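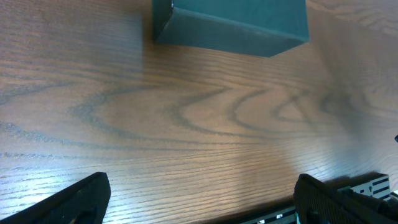
Progress report to Rilteck, October
Prepared by Athina Politis, perception lead, Vusau project

Grasp planning had a great month! The new planner now picks its approach angle from the wrist view alone, and a plan comes back in 15 milliseconds. Morfudd Morgan moved all 2629 logged attempts into the replay tool, so we can rerun any of them against a new build overnight.
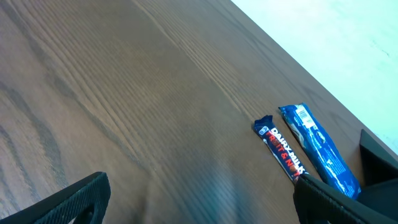
Segmentation is where most of the remaining work sits. Shiny packaging still breaks our masks, and neighbors that nearly touch get merged into one object. The Dairy Milk bar and the puffier blue one have only a narrow strip of wood between them, and the finger covers their lower ends as well. We have labeled 131 views with overlap like this and will get to 600 before retraining.

Next: the finger mask goes into the Otora branch.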